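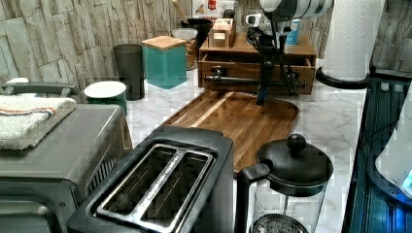

How slow should the planner go near a drawer?
Start at 76 mm per second, and raise it only when the logs are clean.

Save the drawer path in Clindus as its own file, and plan it again after you move anything on the counter. 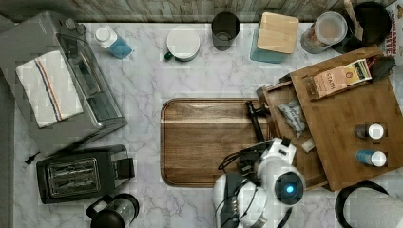 Wooden cabinet, drawer open

Add the handle to the collision map by hand.

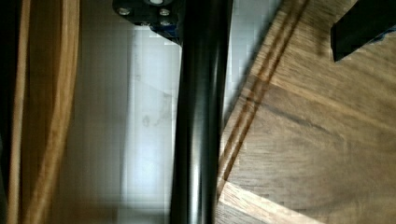

One reader wrote that Lashari loses thin bars below 349 depth points, so she sets the filter lower.

I will try this. Please keep also the old map,

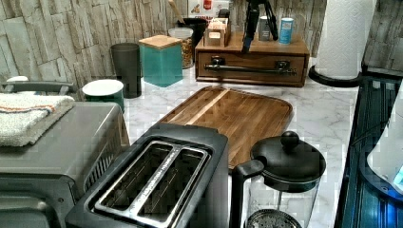 and give the new one a clear name, with the month in it.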